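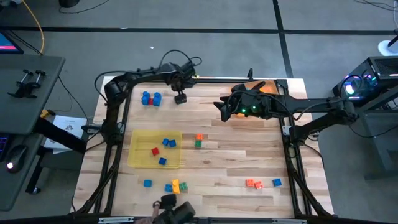 Rapport de projet — Licence 2, module « Enquête de terrain et méthodes »
Le jeu de construction d'occasion : ce que deviennent les briques quand les enfants grandissent
Rendu le 20/04/2019

1. Pourquoi ce sujet

Notre groupe devait choisir un objet courant et suivre sa seconde vie. Les bons sujets (le vélo, le smartphone, le manteau d'hiver) étaient partis en dix minutes, et il restait sur la liste « la vaisselle de mariage » et « les jouets ». Nous avons pris les jouets, puis nous avons réduit aux jeux de construction quand nous avons compris que « les jouets » voulait dire tout, y compris les peluches, sur lesquelles les gens sont très susceptibles.

La question de départ était la suivante : par quels chemins passe un jeu de construction entre le moment où un foyer ne s'en sert plus et celui où un autre foyer l'achète ? Notre hypothèse, formulée avec l'assurance de gens qui n'avaient encore parlé à aucun vendeur, était que la plupart des jeux se revendaient vite, en ligne, à bon prix. Elle n'a pas survécu à la première semaine.

2. Méthode

Nous avons travaillé sur trois terrains : un dépôt-vente de quartier, Correia ; un site de petites annonces local, Troteck ; et les vide-greniers du canton. Pour ces derniers, le calendrier nous a joué un tour, puisque la saison commence vraiment en juin et que le rapport se rend en avril. Nous avons donc fait deux vide-greniers couverts, dont un dans un gymnase où l'on entendait à peu près un mot sur deux de ce que nous disaient les exposants.

Sur Troteck, nous avons relevé 374 annonces contenant le mot « briques » ou « construction ». Il a fallu retirer à la main celles qui proposaient de vraies briques, des parpaings et une bétonnière en bon état. Le chiffre donné ici est celui d'après nettoyage.

Nous avons aussi fait circuler un questionnaire en ligne auprès des parents de deux écoles. Il comportait une question à choix multiple mal rédigée (« Avez-vous déjà vendu ou pas vendu un jouet ? »), à laquelle tout le monde a répondu oui. Nous l'avons exclue de l'analyse.

3. Le stockage, étape oubliée

Dans nos lectures, le parcours d'un objet d'occasion est présenté comme une suite d'échanges : achat, usage, revente. Sur le terrain, l'étape la plus longue est celle où il ne se passe rien. Le jeu va dans une caisse, la caisse va au grenier ou sous un lit, et elle y reste jusqu'à un déménagement, une naissance dans la famille ou une dispute à propos du grenier.

Les parents que nous avons interrogés donnent presque toujours la même explication : « on le garde pour plus tard ». Ce plus tard désigne tantôt un petit dernier, tantôt des petits-enfants que personne n'a encore annoncés. Une mère nous a dit conserver les boîtes de ses fils, qui ont maintenant la trentaine et vivent dans des appartements où la boîte n'entrerait pas. Elle a ajouté qu'ils avaient « toujours bien aimé construire », ce qui semblait clore le débat.

Nous proposons d'appeler cette étape la mise en attente. Le terme n'a rien d'élégant mais il nous a servi à classer les entretiens.

4. Le prix et l'illusion du complet

Les annonces de Troteck se partagent en deux familles. D'un côté, les boîtes vendues comme des ensembles, avec notice ; de l'autre, le vrac, vendu au kilo, au sac ou, dans un cas, « à la valise, valise comprise ».

Le mot « complet » revient sans cesse dans la première famille, souvent suivi d'une réserve : « complet je pense », « complet sauf le toit », « complet, pas vérifié ». Nous avons acheté un coffret de marque Drulico annoncé comme complet, avec 400 pièces. Nous l'avons trié un soir dans la cuisine d'un membre du groupe. Il manquait les quatre roues, et le sac contenait en échange un bouton de chemise et deux pièces venues d'un autre jeu. Le vendeur, contacté, nous a répondu que ses enfants n'avaient jamais eu besoin des roues.

Le dépôt-vente Correia refuse d'employer le mot. Les boîtes y portent une étiquette « non compté », et le prix baisse en conséquence. La gérante nous a expliqué qu'elle avait compté autrefois, notamment un coffret Omo de 800 pièces, et qu'elle ne recommencerait pas. Le temps passé coûtait plus cher que la boîte.

Le vrac se vend mieux que nous ne le pensions. Plusieurs acheteurs disent le préférer, parce qu'on n'y cherche pas la pièce manquante. Sur les stands du gymnase, c'est aussi devant les bacs de vrac que les enfants s'arrêtaient, avec une patience que leurs parents n'avaient pas.

5. Le lavage

Ce chapitre n'était pas prévu. Il s'est imposé parce que les vendeurs en parlent spontanément, et avec passion. Il y a les partisans de la bassine d'eau tiède savonneuse, ceux du filet à linge passé en machine, et une minorité favorable au lave-vaisselle, que les deux autres camps considèrent comme des irresponsables.

Nous avons essayé le filet en machine avec le coffret Drulico. Les pièces sont ressorties propres. L'étiquette collée sur la porte du petit garage est ressortie aussi, mais séparément. Le bruit, pendant l'essorage, nous a valu la visite de la voisine du dessous.

Pour la question du séchage, nous renvoyons à l'annexe, où elle occupe plus de place que nous ne l'aurions souhaité.

6. Limites

Elles sont nombreuses. Notre échantillon de parents vient de deux écoles du même quartier, et surreprésente sans doute les gens qui aiment répondre aux questionnaires. Les annonces de Troteck disent à quel prix un objet est proposé, jamais à quel prix il part, ni s'il part. Certaines étaient en ligne depuis si longtemps que l'enfant de la photo doit aujourd'hui passer le permis.

Nous n'avons pas non plus étudié le don entre proches, que les entretiens signalent pourtant comme la voie la plus courante. Il ne laisse pas de trace écrite, et les personnes concernées ne sont pas toujours d'accord sur la question de savoir si c'était un don ou un prêt. Deux cousins interrogés ensemble n'avaient pas réglé ce point à la fin de l'entretien.

7. Budget et organisation

L'enveloppe du module était de 300 euros pour l'ensemble des groupes de la promotion, à partager. Notre part a couvert le coffret, deux entrées de vide-grenier et les impressions. Les cafés restent à notre charge, malgré une demande argumentée.

La répartition du travail prévue au départ (un terrain par personne) a tenu jusqu'aux vacances. Ensuite, chacun a fait un peu de tout — surtout de la mise en page. Le coffret Drulico est rangé dans une caisse, sous le lit de l'une d'entre nous. On le garde pour plus tard.

Annexes : grille d'entretien, tableau des annonces, note sur le séchage.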